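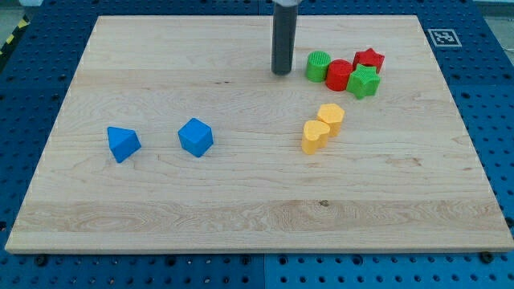
Skirnirach have banned heading in training for all their under-12 sides, and the club says the rule starts straight away. No phasing in, no trial.

Coaches were told by email last night. Parents got the same message an hour later, and by breakfast the club's page had filled up with replies, most of them in favour, a few very much not.

The ban covers every junior squad up to the age limit, girls and boys, plus the summer camp sides. Matches are a different story. Heading stays legal there for now as the league hasn't changed its own rules, though coaches have been asked not to plan for it. So no corners floated on to the big lad at the back post.

"We'd sooner be early on this than late," the club said in a statement. "Children can learn to head a ball when they are older. They've got years."

It follows a bad afternoon at Netis in June, when 2 players from the same junior side clashed heads going for a goal kick and both had to come off. Both were fine, the club says, and back playing inside 23 days. But it started the talk, and a parents' meeting after that ran well past closing time at the clubhouse.

Not everyone is happy. One father with a son in the under-11s told us his lad will "get to 12 and not have a clue what to do with a high ball". Another parent said she'd been asking for this for two seasons and only wished it went up to 16.

Luo, who share the Dindier Road pitches, are thinking about doing the same. They have 20 junior coaches to get round first and want a vote before the new season. Dindier Rovers said they had no plans to change anyhting.

Older age groups at Skirnirach can still head the ball in training, one short session a week, softer balls only. Senior teams not affected.

First junior session under the new rule is tomorrow evening, usual pitches, usual time. Shin pads please.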